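# Fametari 手持夹爪套件 试用前安全检查表（厨房台面）

检查：Urmila Katiyar　复核：Dinesh Sengar　日期：2026年7月13日

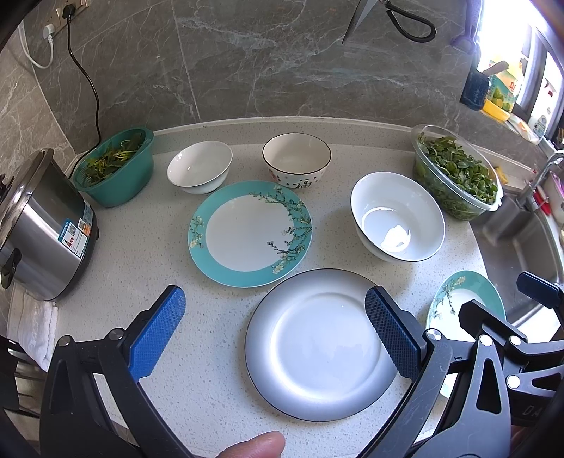
## 类别 A：台面与周边

填写方法：`[x]` 通过，`[ ]` 待处理，`[~]` 有条件通过。批注写在条目下面，署名用 UK 或 DS。

- [x] **A1 台面平稳，器皿放下后不晃**
 UK：石英台面，很平，夹爪横着推盘子也顺。比我们在 Clitham 用的那张折叠桌好太多了！
- [~] **A2 器皿离台面边缘和水槽边有余量**
 UK：右手边那只青绿色边、画着花枝的盘子离水槽太近，而且是斜着的。开始之前往里挪一掌。
 DS：同意。另一只同花纹的在白盘后面，位置没问题，不用动。
- [x] **A3 操作者正前方只留当前要夹的器皿**
 UK：大白盘在最前面，两个蓝色指垫一左一右，入手角度很舒服。
- [~] **A4 电器和电源线离操作区足够远**
 UK：左边墙上的插座插着插头，一白一黑两根线，黑线朝洗菜篮和电锅那一侧垂下来。夹碗的时候手臂不会到那里，但夹菜会。做叶菜项目之前先把插头拔掉，线理到锅后面去。
 DS：改成必做项，两个项目都拔。锅里如果有东西，先倒空再挪。
- [ ] **A5 头顶与墙面悬挂物**
 UK：墙上挂着厨房剪刀，刀刃朝下。套件抬高以后手腕会往上翻，我个子矮碰不着，Dinesh 就难说了。
 DS：难说的意思是会碰到。取下来收进抽屉，收好之后再勾这一条。
- [x] **A6 台面边缘的毛巾**
 UK：左下搭着一条叠好的白毛巾，我觉得可以留着，随手擦指垫正合适。
 DS：留着可以，别让它滑到脚边。
- [~] **A7 光线**
 UK：窗户很亮，右上角那一片有点过曝。人看着没事，碗里的反光比较强，深的那只白碗尤其明显。有帘子的话拉一半。
- [x] **A8 台面无清洁剂、无油渍**
 UK：开始前用湿布擦一遍，再用干布擦一遍，手摸过了。

## 类别 B：夹爪本体

这一部分请拿在手里逐条看，别放在桌上看。Cusard 随箱的说明书写得挺清楚，我们的顺序和它不太一样，是按从手到指尖排的。

- [x] **B1 握把无裂纹，握持时虎口不被夹**
 UK：我特意用左右手各试了一遍，都没有夹到肉。握把的弧度真的舒服，第一次拿就知道手指该放哪儿，这一点我要大声夸一下。
- [x] **B2 拇指位置**
 UK：拇指往前伸的时候会到盘子下沿附近。夹瓷器没关系，夹带刃的东西一律不允许这么放。
 DS：本次清单里没有带刃的东西，以后也先不加。
- [x] **B3 铆钉与转轴**
 UK：黑色机身侧面的银色铆钉逐颗按过，没有松的。转轴开合时声音很轻，有一点点像新剪刀。
- [x] **B4 两指同步**
 UK：慢慢合拢，两边同时到中线。连续开合 50 次，手感没变化。
 DS：我也做了 50 次，到后面手比夹爪先累。
- [x] **B5 蓝色指垫的纹理**
 UK：纹理完整，边缘没有翘起。这副指垫是我最喜欢的部分，碰到釉面那一下会“咬住”，然后才使劲，心里特别踏实。
- [~] **B6 指垫沾水后的抓持**
 UK：用喷壶喷湿试的，抓平盘会慢慢往下滑，抓碗沿还行。湿盘子先不做，或者只在垫了毛巾的地方做。
 DS：Nanayakkara 那边回信说有备用指垫，纹理更深，九月寄来。收到之前按“湿盘子不做”执行。
- [x] **B7 自动回弹**
 UK：松手就张开，不拖泥带水。张开的幅度够跨过大白盘的边。
- [ ] **B8 食品接触声明**
 DS：箱子里没找到。已经写信问 Cusard。在拿到书面答复之前，夹过的叶菜不吃，碗盘用完照常洗。
 UK：那堆绿叶子看着真新鲜……好吧，照做。

## 类别 C：器皿与食材

| 编号 | 对象 | 允许动作 | 结果 | 批注 |
|---|---|---|---|---|
| C1 | 大白盘（灰边、细黑线） | 夹边、平移、抬起 | 通过 | 先平移再抬，盘沿薄，指垫要过边 |
| C2 | 青绿边花枝盘 | 平移、抬起 | 有条件 | 按 A2 挪位后再做 |
| C3 | 小白碗 | 夹沿、抬起 | 通过 | 釉面亮，力道轻一点 |
| C4 | 带“福”字的碗 | 夹沿、抬起 | 通过 | 别夹粉色小花那一面 |
| C5 | 黑边大白碗 | 夹沿、平移 | 有条件 | 深，重心靠下，暂不抬高 |
| C6 | 洗菜篮里的叶菜 | 夹取少量 | 待定 | 先处理 A4 |
| C7 | 透明盒里的小绿叶 | 夹取少量 | 待定 | 同上，盒子要有人扶着 |

批注：

UK：C4 是我自己加进来的。带字的碗好认，做翻转和转向的时候一眼就知道转了多少，记录起来省事得多。粉花那面我摸着有一点点凸，怕磨掉，所以避开。

DS：C5 我坚持“不抬高”。碗比别的都宽，夹一侧边沿往上提，另一侧会往下坠。等我们把两只手配合的动作练熟再放开。

UK：好，但我想先记一笔：空碗、低高度，离台面一指，我试过，非常稳。等放开那天我要第一个做。

DS：记下了。

电锅不列入对象。标签和把手都不要夹，盖子也不要夹。

## 类别 D：操作人员

- [x] **D1 袖口收紧，戒指、手链取下**
- [x] **D2 鞋子包住脚趾**
 DS：别笑，瓷盘掉下来是会弹的。
- [x] **D3 两人在场，一人操作一人看**
 UK：看的人站在左后方，不要站在水槽那边，会挡窗户的光。
- [x] **D4 每轮 12 分钟，到点放下**
 UK：套件拿在手里真的不重，前半段会觉得这条多余。做到后面手腕会自己告诉你。我们把计时器放在窗台下面的架子前，抬眼就能看到。
- [x] **D5 出声约定**
 喊“停”的人不用解释理由，操作者先把东西放平再回头。夹着东西的时候不转身。
- [~] **D6 碎瓷处理**
 UK：厚手套和簸箕在走廊柜子里，离得有点远，今天之内挪进厨房。
 DS：碎了以后水槽也要查一遍，海绵直接扔掉换新的。

## 类别 E：负重与跌落（在台面外单独做）

地上铺折叠垫，用塑料盘，不用瓷器。

- [x] **E1 静态夹持 500 克砝码**
 UK：夹住，手臂平伸，不动，没有下滑。开心！
- [x] **E2 夹持中轻推**
 DS：我从侧面推的，指垫跟着偏一点，松手自己回来。这个回正的感觉比我预想的好，原来以为会晃很久。
- [x] **E3 空载跌落，腰高，垫上**
 连做 8 次。UK：每次都捡起来重查 B3 和 B4，没有变化。机身下沿有一道很浅的白印，指甲能擦掉大半。
- [ ] **E4 空载跌落，硬地面**
 DS：不做。套件还要还给 Cusard，做坏了赔不起。想看结果的话请他们自己提供。

## 未完成项

1. 剪刀取下收好（A5），Dinesh。
2. 拔插头，整理白线和黑线（A4），Dinesh，做完叫 Urmila 看一眼。
3. 右侧花枝盘放平、往里挪（A2），Urmila。
4. 手套和簸箕挪进厨房（D6），Urmila。
5. 催 Cusard 的食品接触声明（B8），Dinesh。
6. 窗帘拉一半，看碗里的反光有没有减轻（A7），谁先到谁做。

## 总体批注

**UK：** 除了几条待处理的，我对这套东西非常满意。以前我们在 Clitham 试过别家的手持夹具，光是让两指碰到盘沿就要歪着手腕找半天，这一套伸过去、跨住、合上，三下就完，盘子几乎不响。我第一次夹起大白盘的时候在厨房里喊了一声，把隔壁的人都喊过来了（后来他们都想试，按 D3 和 D4 排了队）。要说缺点，湿的时候打滑是真的，说明书里讲清洁的那一页也太短，只写了“擦拭干净”，没写能不能过水。我暂时按不能过水处理，用微湿的布擦指垫，转轴那里一滴水都不沾。

**DS：** 结论是可以开始做碗盘部分，前提是上面第 1 到第 4 条当天完成。叶菜部分等第 2 条查过再开，菜做完单独装袋，写上“勿食”。我对指垫的评价和 Urmila 一样高，对铆钉还要再观察一段，以后每轮结束后用手按一遍，填在 B3 旁边。借期到九月，归还前用同一张表再走一次，两张表钉在一起交给 Cusard。

**UK：** 补一条给下一位用表的人：A 类一定要站在操作位上填，别站在门口填。我第一遍就是在门口填的，剪刀那条漏了。

签字：Urmila Katiyar / Dinesh Sengar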